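Small parts sorting at Hadunthorpe: progress report to the Hunddale Fund
February
Report by the Hadunthorpe workshop team

We are very pleased with how this one is going. When we applied to you, the workshop's small consumables lived in carrier bags and old biscuit tins, and finding a matching pair of anything could eat up half a morning. Your grant of £600 was for storage, labels and a first stock of hearing protection, and we have spent £140 of it so far, all on drawer units and foam earplugs.

The earplugs were the obvious place to start. They are tiny, they roll, they get borrowed and never come back, and people go without them if they have to hunt. So we have been working through the lot at the tiled table, pairing them up and giving them drawers of their own in the yellow organiser. Clear fronts have made a bigger difference than we expected - you can check the stock from across the bench. 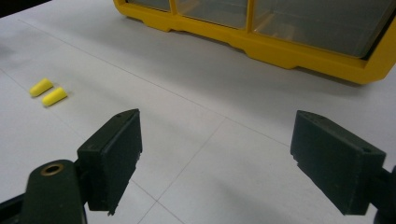 Villanueva asked at the last users' meeting whether pairs should be bagged before they go in the drawers, as loose ones pick up sawdust every time somebody opens the unit next to the lathe. It was a very good point and we have changed the plan. Pairs will now go into small paper envelopes, and the drawer unit will move to the far wall, well away from the lathe.

The sorting sessions have been great fun too. We have held 10 since the start of the project, mostly in the hour before the evening group arrives, and 31 people have come along to at least one. Several had never set foot in the workshop before and have since signed up for an induction!

Still to do: the labels. We tried handwritten ones first and they smudged, so we are going over to printed ones from Jorkow, with bigger lettering. Washers and fuses come after that, then the dreaded picture hooks. We would also like a second drawer unit for the upstairs room, which we can cover from the remaining money without asking for any change to the budget.

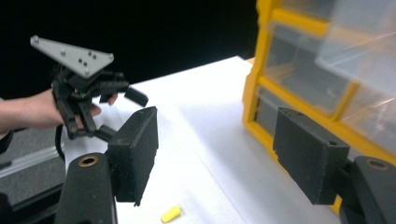

A yellow foam earplug and the drawer organiser, Hadunthorpe workshop.

The next report will cover the labels and the move to the far wall, with receipts attached as before.

Related reports
Hadunthorpe: bench repairs and new vices
Hunddale Fund: guidance on small equipment grants
Tool library opening hours, winter
Induction evenings: what we learnt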